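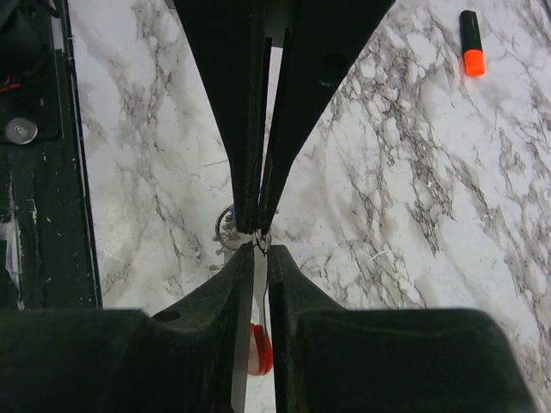
How do I clean a marble-patterned desktop?
Wipe it with a soft damp cloth and a drop of washing-up liquid, then dry it. Avoid scouring pads.

What should I keep on it?
Only what you use every day.

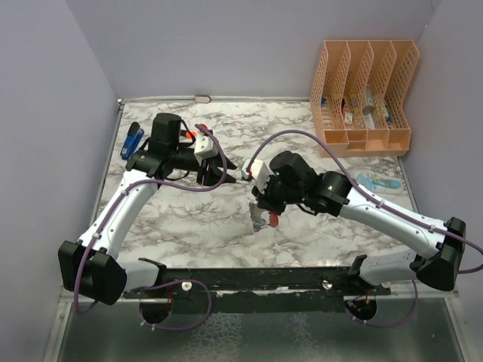 Small stationery gets lost quickly without a fixed place. Put loose packets in a file organizer at the back corner — a mesh one with slanted compartments, like the peach one, lets you see what you have. The blue stapler can lie flat in the other corner.

Can I order spare organizers?
Write to Lucienne Delaunay at Minosari.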